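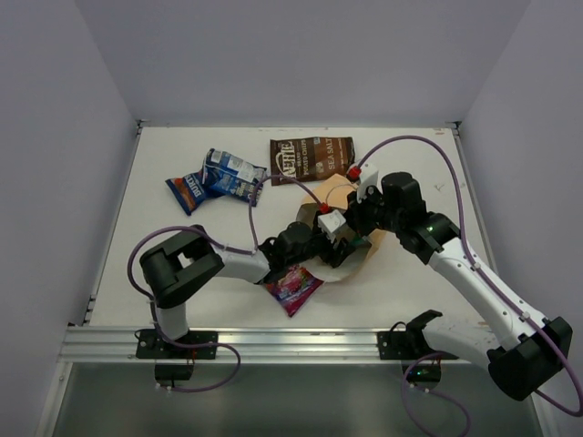 Bag packing (two-arm bench test)

Bag packing is a bench test for comparing grippers on a pair of small robot arms. The arms have to get a paper grocery bag open and stood up, then put snack bags in it. I've kept this page going since I started running the test myself, so it's written the way I talk, and corrections are welcome on the discussion tab.

Origins

The version most of us use was written up by Gwilym Jenkins at Brovstead, who wanted something harder than stacking blocks and cheaper than folding shirts. His first notes came out in October and fit on one side of paper. Jallwood, the parts shop, picked it up as their house test soon after, and their scoring sheet is the one I follow (mostly!).

Setup

You need two arms on one rail, a plain light table, walls on three sides so the background stays the same, and a wrist camera on each arm. Leave slack in the camera cables. I mean a lot of slack, big floppy loops, because a cable that's fine with the arm folded gets yanked the moment the wrist turns over. I lost two connectors learning that one.

The bag is plain brown kraft paper with no handles. Snack bags go in sealed. I like chip bags because they're mostly air, they slide, they crackle, and the shiny print gives the cameras a hard time.

The run

A full run has two parts. In the first, both grippers work on the bag together, and a trial stops at 90 seconds whether it's standing or on its side. In the second, the arms pick up the snacks and drop them in. The bag can lean or crumple as much as it likes, but a tear ends the trial.
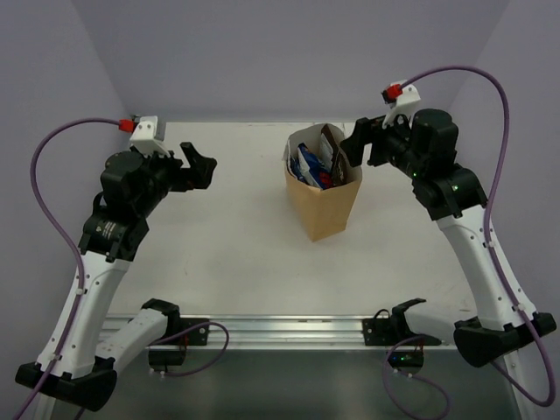
Scoring is one point for a standing bag and one for every snack that ends up inside it. Jallwood also takes a point off for a popped chip bag. I don't bother with that, as I've only ever popped one and it was my elbow.

Grippers compared

I've run two sets of fingers through this on the same arms. The Prothero fingers are stiff and thin at the tip. They get under the lip of a flat bag better than anything I've tried, and they also tear it more. The Trurnum fingers are softer and wider, so they need a few tries to find the edge, but once they've got hold of paper they keep it. Over 800 trials with each set, the Trurnum pair tore 14 bags. I stopped writing down the Prothero tears after a while, which was silly of me, so treat that half of the comparison as my opinion.

For the snacks themselves I'd go with Prothero. A chip bag has that flat crimped seam at each end, and a thin finger slides right under it. Wide fingers tend to push the whole thing across the table until it hits a wall – and then they get it, funnily enough.

Grip force matters more than I expected. I run the motors at a limit of 600 on our controller's scale for paper and leave it there for the chips too. Going higher just crushes things.

Open questions

Whether the overhead view helps is still argued about. Gwilym says wrist cameras are enough, and I think they go blind as soon as both hands are on the bag. Reused bags are another sore point. A creased one opens more easily, so my rule is a fresh bag every ten trials, while Brovstead uses a new one each time.

Page last edited 15 Dec 2024. The finger comparison still needs a second person's numbers.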